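March
By staff writer

Pipeline operator says Moon line still has a shot, but not this year

The gas is there. The pipe to move it, less so.

That was the short version from the head of development at Flotetti, the midstream company behind the stalled Moon pipeline, who sat down with us between a lender call and a flight. He asked not to be named while talks with shippers are going on. We had 60 minutes, used most of it on tolls.

"People keep asking me if Moon is dead," he said. "It's late. Dead is when you let the permits lapse, and we're paying every month to keep them."

Moon would run from the Totano gathering system to a connection point on the coast. Two compressor stations, one of them on land the company already owns. It was supposed to be in the ground by now. Then the anchor shipper cut its commitment, steel went up, and the lenders wanted a second look at everything.

So what does he need to get it going again? Contracts. Long ones.

"I need 83 percent of capacity signed before the banks will even open the file. That's their number. I argued for less. I lost."

He wouldn't say where it stands today. Higher than last fall, was as far as he'd go. Asked if it was above half, he looked at his phone and said the next question had better be a good one.

The producers at Totano tell it differently, of course. Several have complained that the toll Flotetti is asking for eats the whole margin at current prices. He has heard this. Many times.

"Sure, at today's price. Nobody builds a pipe for today's price. If you're a producer and you think gas stays this cheap for fifteen years, then don't sign, and frankly don't drill either. But they are drilling. I can see the rigs from the road."

There is some sense in that. Output at Totano has kept going up even with nowhere new to send it, and the discount at the local hub has gotten ugly. On bad days last summer sellers were paying to have gas taken away. He brought it up twice, as a sales pitch more or less. 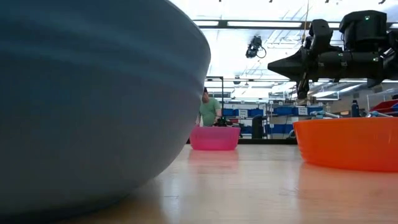
On costs he was more careful. The original estimate is no good anymore, he admitted, and a new one is being put together by the engineering contractor, Filtirine. It will be bigger. He would not say how much bigger.

"I've seen a draft. I didn't enjoy it. But a lot of what's in there is contingency, and contingency is where engineers hide things from people like me."

Would the toll go up with it? Long pause.

"Some of it gets passed on. Has to. We've told shippers there's a cap, and the cap is real. Past that it's our money."

The route is mostly settled. Mostly. The file lists 2164 separate parcels, and a handful of landowners near the river crossing still haven't agreed to terms. Flotetti could go to the land board and force it, and other operators would of done that long ago. He says he would rather spend the extra months.

"You live next to these people for forty years. You want to start that by taking them to a hearing? We moved the crossing once already for them. I'd move it again if the geology was any good upstream. It isn't."

The export side is what keeps him up. Moon only makes full sense if there is a terminal at the other end ready to take the gas, and the terminal has its own troubles and its own partners to keep happy. Pipe waits for terminal, terminal waits for pipe. Asked who blinks first, he laughed.

"The buyers. Overseas utilities. The day one of them signs for 2 million tons a year, everybody in this business finds their pen."

And if no one does? There is a smaller version, he said, a domestic one, ending at the existing trunk line well short of the coast. Thinner pipe, one compressor station instead of two. The company has done the basic work on it. He doesn't love it and didn't pretend to.

"It pays the rent. It doesn't fix the discount. You'd be pushing Totano gas into a system that's allready full in the shoulder months, so you've moved the traffic jam down the road."

Staff cuts came up near the end. Flotetti let go of part of the Moon team over the winter, mainly land agents and schedulers on contract. He said the core group is still in place and could restart field work in a single season if the money showed up. Some of the laid off people have called asking. He tells them to keep their phone on but take the other job.

A decision on the full line was promised for this summer. That has slid. He now says the board will look at it after the new estimate is in and the shippers have had time to read it, likely toward the end of the year. His car was outside by then.

"Write that I'm optimistic," he said, getting his coat. "Write tired, too."

Recent items
Totano producers ask regulator for a look at hub pricing
Filtirine adds second shift at pipe coating yard
Storage levels end winter above normal
What a toll cap covers and what it doesn't
Coast terminal partners push back site work again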